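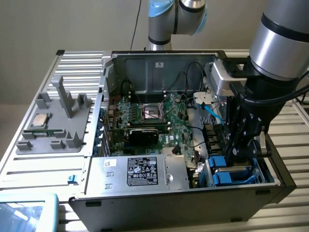
The open tower, its side panel laid out flat beside it.

When we reach the author of the Pirkinness romances on the phone, she's at her kitchen table with a pot of tea and a stack of index cards, and she apologizes twice for the dog. She writes under the name of her fictional town these days, at least on the spines, and says she's gotten used to answering to it at the grocery store.

Her new one, Second Verse at Sundard, comes out in October. It's a retelling of Persuasion, with a lighthouse hotel in place of Bath and a ferry captain who has every right to hold a grudge.

"I read Persuasion when I was 20 and thought Anne was a bit of a drip," she says, laughing. "Then I read it again at 28, after I'd made a few mistakes of my own, and I cried on a bus. I mean really cried! A lady gave me her napkin."

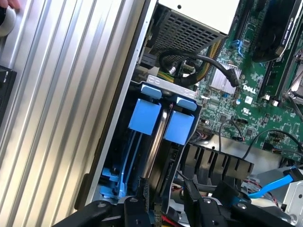
2 min read

She wrote the first draft in longhand, mostly before six in the morning, and she threw out two endings before she found one she could live with. The letter was the trouble. Every reader who loves the original is waiting for that letter, and she knew it.

"I tried it as a voicemail, and I tried it as a song, and my editor at Mathebula was very kind about both," she says. "In the end he writes it on the back of a ferry timetable. He's a man who'd have one in his pocket."

Is there any chance of going back to the Tisent sisters, whose story closed out the last series? She goes quiet for a moment (the dog doesn't) and then admits there's a card in the stack with the youngest one's name on it.

"She got such a short scene at the wedding, and people still write to me about her. I'd like to find her somebody nice. Somebody who cooks, maybe, and I haven't gotten any further than that."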